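# Can It Do the Laundry Yet? A Gallery, Updated

I have kept this page going since September, when Trevor Wong bet me lunch that a machine would be putting away his household clutter before he got around to it himself. Trevor has not gotten around to it. The bet is still open.

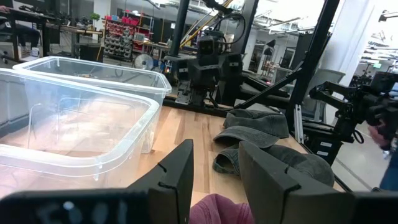

The rules have drifted a little since then. We started with "household chores," which Trevor took to mean everything up to and including his gutters. After some negotiation over coffee we narrowed it to 4 jobs: sorting, folding, wiping, and putting things in bins. Noemí Cortés, who runs the stockroom at Cirillo and therefore has opinions, made us add a shop-floor category. Her staff at the Trerville store sort returned hats and scarves for two hours every evening, and she would like those two hours back.

Where things stand on December 24, 2025:

**Sorting.** Better than I expected. A hat is a forgiving object. It has a brim, which is practically a handle, and it doesn't mind being dropped. Eliseo Serrano says a scarf is where you find out who your friends are.

**Folding.** Slow. I timed one T-shirt at Pirndale this fall and got 11 minutes, with one sleeve left to its own devices. My nephew does it in less, though his sleeves look about the same.

**Wiping.** Fine on a bare table. Real tables have mail on them.

**Putting things in bins.** The job I was sure would fall first. You pick the thing up, you hold it over the bin, you let go. Isauro Tovar has watched a great deal of this and tells me letting go is the hard part. Soft things come down with one corner over the rim, and then you need a policy on corners. He has 19 pages of notes on it and has offered to lend them to me twice.

**Shop floor.** Noemí sat through a full Muvlow demo and asked what happens when a customer puts gum in a hat. There was a pause. She has not placed an order.

Yakubu Ogundipe wrote in to say I am being unfair, and that a slow machine which works all night beats a quick person who goes home. Fair point. I would only add that the slow machine seems to come with several people standing by, and they also want to go home.

So the lunch is unclaimed. Trevor has asked whether he can win by hiring someone. He cannot. He has also asked whether a dishwasher counts, and I've told him we will take that up next year, once he has emptied his.

Corrections and rival bets are welcome at the usual address. If you have seen anything fold a fitted sheet, please send proof.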